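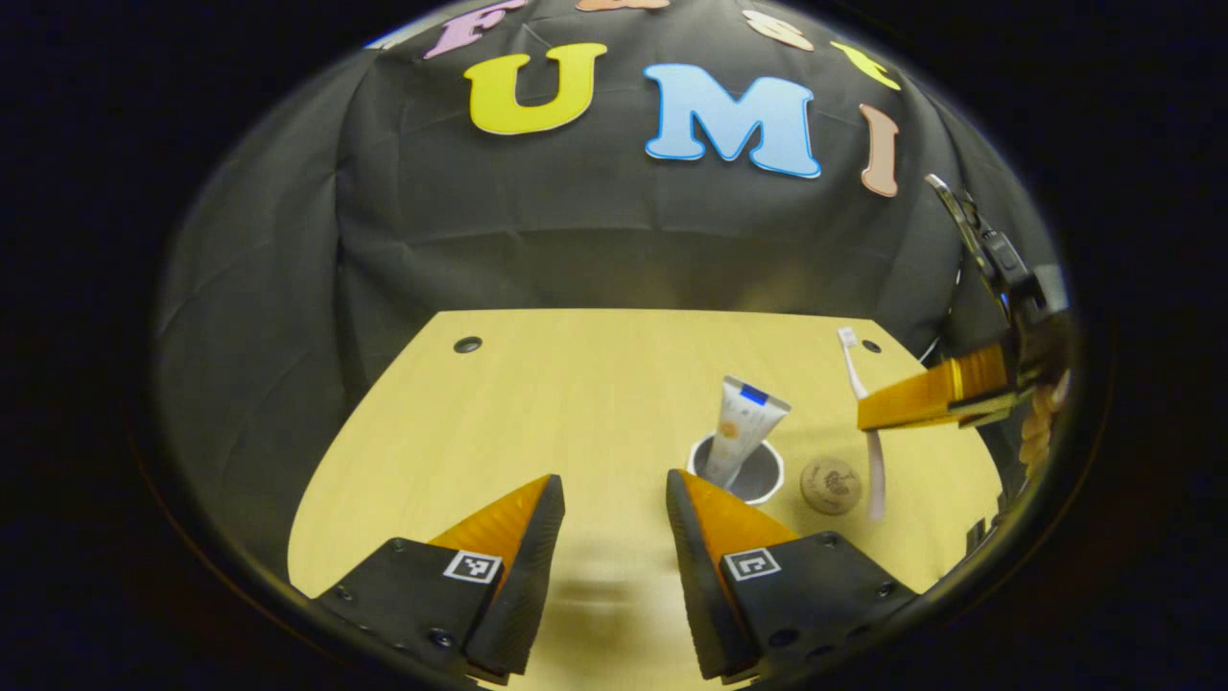
I've been putting off writing about money, partly because I'm not very good at it and partly because every time I sat down to do it the number had changed. But we've settled on a budget for the year now (in February, which for us is early!) and a few of you asked how a tiny outfit in Trotutthorpe pays for this sort of thing, so pour yourself a coffee and I'll tell you as best I can.

The whole pot for equipment is $2,444. I know that will sound like a fortune to some readers and like lunch money to others. When I first drew up the list I wanted an arm. Of course I did, everybody wants an arm. I had the Berisha brochure open on my desk for weeks and I'd more or less picked out the spot where it would be bolted down. Then I added up the arm, the controller, the mount, the shipping and the training day, and I closed the brochure and went for a walk.

So we went with hand-held grippers, and I've grown very fond of them. You hold one in each hand and do the job yourself, ordinary things like getting a toothbrush where it needs to go, and the recording is what a robot can learn from later on. The arm can wait until we have something worth teaching it.

The grippers took the biggest bite out of the money, as you'd expect. What I hadn't planned for was everything that goes with them. Spare finger pads, for one. I budgeted for a single spare set and we now keep 6 on the shelf, ordered from Clovance at $22 apiece, and I'd rather have them sitting there than lose an afternoon. Cables were another surprise, and then storage – oh, the storage. Video fills a drive faster than I fill a recycling bin, and the two drives we bought came to $371 together, after I had written down "drives, maybe $100" in my very first plan. I still have that piece of paper.

The props I hardly counted at all. Cups, coasters, toothpaste, that kind of thing mostly came from our own cupboards, and I'd tell anyone starting out to raid the kitchen and bathroom before spending a cent. It adds up quicker than you'd think if you buy it all new.

I did look at a lease from Vinodham too, and they were very patient with my questions. The monthly cost was fine but the term was three years, and I can't promise what we'll be doing in three months. If they ever offer something shorter I'll be back on the phone.

Next on the list is a better chair, and then I'm going to start a separate little fund for that arm. I've put the brochure back on the desk, but closed, with a mug on top of it.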